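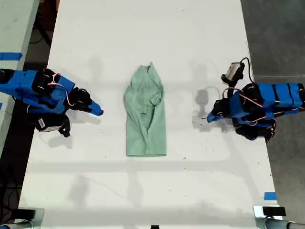 테이블 양쪽에 마주 세운 파란 팔 두 대와 민트색 셔츠.

Grorby 공방 장비 안내 > 양팔 빨래 개기 키트
글: Irja Räsänen | 8월
검색어를 입력하세요 검색

안녕하세요, 공방에서 양팔 세트를 맡고 있는 Irja예요. 요즘 "그 파란 팔 나도 써 봐도 돼요?" 하는 쪽지가 자주 와서 아예 장비 페이지를 새로 썼습니다. 예전 페이지는 팔이 한 대뿐이던 시절 내용이라 지웠어요.

저희는 이 세트를 Livura라고 불러요. 도면은 Paavo Vuorinen이 처음 그렸고, 저는 손목 쪽 부품을 세 번쯤 다시 뽑았습니다(첫 번째 건 나사 구멍이 안 맞았고, 두 번째 건 제가 밟았어요). 파란 링크는 전부 3D 프린터로 출력했고 관절마다 검은 서보가 들어갑니다. 출력 시간은 다 합쳐서 118시간! 프린터를 혼자 그렇게 오래 붙잡고 있었으니 다른 회원분들께는 아직도 좀 미안해요.

서보선은 일부러 링크 위로 넉넉하게 빼 두었어요. 처음에는 깔끔하게 해 보겠다고 바짝 묶었다가 팔꿈치를 접을 때마다 커넥터가 빠져서 한 주를 날렸거든요. 보기엔 좀 너저분해도 제발 다시 묶지 말아 주세요.

제일 애를 먹은 건 역시 손가락이었어요. 딱딱한 플라스틱 그대로 쓰면 얇은 면이 자꾸 미끄러지고, 힘을 올리면 이번엔 서보가 뜨거워지고요. 이것저것 붙여 보다가 지금 조합으로 정착했는데, 저는 꽤 마음에 듭니다.

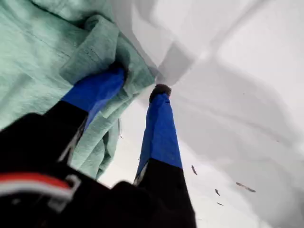

천을 집을 때는 욕심내서 깊이 물리지 말고 주름 하나만 살짝 잡는다는 느낌으로 조작해 보세요. 깊이 물리면 놓을 때 천이 따라 올라와서 애써 편 게 도로 구겨져요. 연습용으로는 단추 없는 얇은 옷이 제일 편하고, 청바지는 아직 무리예요. 수건은 그럭저럭 됩니다. 양말은... 다음에 얘기해요.

지금까지 저장해 둔 동작 기록이 3894개인데 그중 절반은 제가 엉망으로 갠 것들이라 정리가 필요해요. 잘 된 것만 골라내는 일을 도와주실 분은 언제든 환영합니다(커피는 제가 살게요).

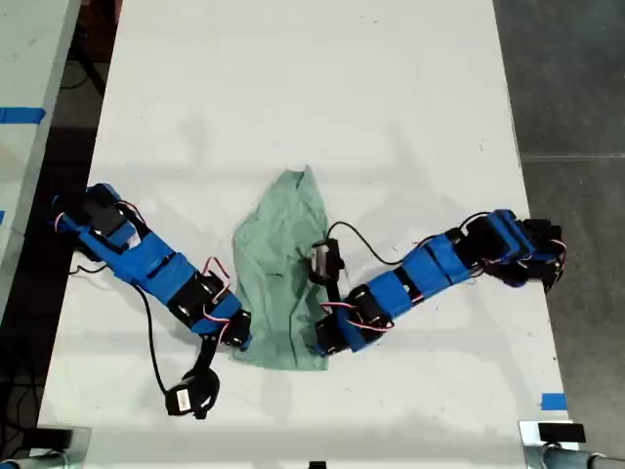
사용 시간은 목요일 저녁이고, 한 사람당 한 시간씩 잡으시면 돼요. 처음 쓰시는 분은 저나 Paavo가 옆에 있을 때만 전원을 넣어 주세요. 팔 두 대가 서로 부딪치면 손목 부품부터 깨지는데, 여분이 이제 두 개밖에 없어요. 테이블 클램프는 시작하기 전에 꼭 손으로 한 번씩 조여 보시고요.

직접 만들고 싶은 분들을 위해 부품 묶음도 준비했어요. 이름은 Kemppainen 묶음이고, 링크 출력물 한 벌과 나사, 손가락 부품이 들어 있습니다. 서보와 전원은 따로 구하셔야 해요. 이번에는 10벌만 만들었고, 조립은 저처럼 손이 느린 사람 기준으로 거의 주말 하나가 통째로 들어갑니다. 설명서는 공방 선반의 Grilusham 폴더에 꽂혀 있어요. 7쪽에 좌우가 바뀐 그림이 하나 있으니 연필로 고쳐 둔 쪽을 보고 따라 하세요.

아, 그리고 왼팔 영점이 가끔 틀어져요. 시작 자세에서 손목이 조금 돌아가 있으면 전원을 껐다가 팔을 손으로 받친 채 다시 켜 주세요. 그래도 이상하면 억지로 돌리지 말고 저한테 쪽지 주세요. 저녁에는 거의 답장합니다.

조회 1930 | 댓글 10 | 공유하기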